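4. Montar una lectura conjunta en Pristora

Este apartado explica cómo crear una lectura conjunta de novela policíaca en la aplicación Pristora, desde la elección del libro hasta la apertura del último tramo. Para dar de alta su biblioteca personal, consulte el apartado 2.

Antes de empezar

Necesita una cuenta con permiso de coordinación y la edición exacta que va a leer el grupo. Pristora calcula los tramos por página, de modo que dos ediciones distintas del mismo título dan cortes distintos. En los ejemplos se usa «La casa de Laing», de Torquil Geddes, en la edición de Cluvent: 196 páginas y 22 capítulos.

4.1 Crear la ficha de lectura

1. Abra el menú Lecturas y pulse Nueva lectura.
2. Escriba el título o el nombre del autor. Si aparecen varias ediciones, elija la que coincide en editorial y en número de páginas.
3. Compruebe el total de capítulos. Algunas fichas cuentan el prólogo como capítulo y otras no; puede corregirlo a mano en Estructura.
4. Indique el mes de inicio, por ejemplo junio, y pulse Guardar borrador.

Nota: mientras la ficha esté en borrador, solo la ve quien coordina.

4.2 Dividir el libro en tramos

5. En la pestaña Tramos, elija Por capítulos.
6. Fije el número de tramos. Para una novela de esta extensión se recomiendan 6.
7. Revise los cortes propuestos. El programa reparte por páginas y a veces cierra un tramo justo después de una revelación. Arrastre el corte al capítulo anterior si lo ve necesario.
8. Marque el tramo de la solución con la opción Desenlace. Sus comentarios quedan ocultos para quien no haya confirmado que ha terminado el libro.

Precaución: no cambie los cortes con la lectura ya abierta. Los comentarios se quedan en el tramo en que se escribieron y pueden quedar a la vista de lectores que aún no han llegado a ese punto.
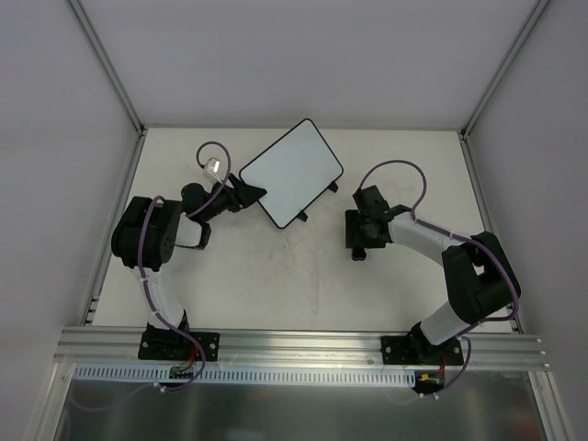

4.3 Activar el cuaderno de sospechosos

El cuaderno es opcional. Cada lector anota a quién considera culpable y puede cambiar de opinión al cerrar cada tramo.

9. Active Cuaderno en la pestaña Actividades.
10. Introduzca los nombres de los personajes. Escriba solo los que aparecen en el primer tramo - los demás se añaden a medida que avanza la lectura.
11. Limite a 3 los sospechosos por persona. Con un límite más alto, el resumen final resulta difícil de leer.
12. Decida si los votos son visibles. Con la opción Fira, los votos se publican todos juntos al abrirse el desenlace; con la opción Abierto, se ven desde el primer tramo.

4.4 Invitar y abrir

13. Pulse Invitar y copie el enlace, o añada los correos uno por línea.
14. Pulse Abrir lectura. El primer tramo queda disponible de inmediato y los siguientes se abren a las 20:00 del día que haya señalado para cada uno.

Nota: quien se incorpore más tarde verá los tramos ya abiertos, pero no podrá votar en los que estén cerrados.

Si un lector no ve los comentarios de un tramo, compruebe que lo ha marcado como leído. Si los sigue sin ver, pídale que cierre la sesión y vuelva a entrar. Para archivar la lectura una vez terminada, pase al apartado 5.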